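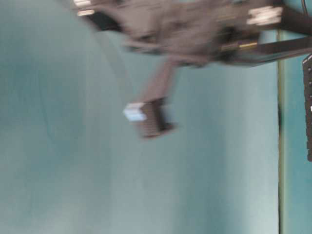
Robot arm in motion against a pale blue-gray wall.

Flaltus Party Room Hire, Prunport

Every party room in town claims to be "flexible." We were wary of the word too, so let's stick to what you get when you book the Flaltus.

The room holds 298 standing. You may see 400 on some listing sites. We have asked them to change it, and you should ignore it, because the fire certificate says 298. Seated dinner is a different number and depends on whether you want a dance floor. Ask Maribel Quispe for the table plan before you send invitations, please, and not after.

What's included
Room hire from 6 pm to midnight
House sound system and two wireless microphones
Coat check, staffed
22 round tables, with plain white cloths

What isn't
DJ, band or host
Centerpieces
Late license past midnight — this has to be requested in writing, and the answer is sometimes no

About "themed packages"
We sell one, the Rengifo. It's colored uplighting, a backdrop and a drinks table. It looks good after dark and fairly thin at 4 pm in July, when the sun comes straight through the west windows. If your party is a daytime one, we'd keep the money and spend it on food.

About "unlimited" drinks
We don't offer them. Most unlimited deals we've seen stop at house wine and run out of patience by nine. Our bar is priced by the drink or by a limit you set, and Dong-hyun Jang will tell you when you're close to it.

Parking
Fisby Street lot, shared with the gym next door. Don't promise your guests a space.

Bookings and viewings: ask for Maribel, extension 701. Deposits are refundable up to 4 weeks before the date. Viewings are free, and we suggest coming at the same hour as your party.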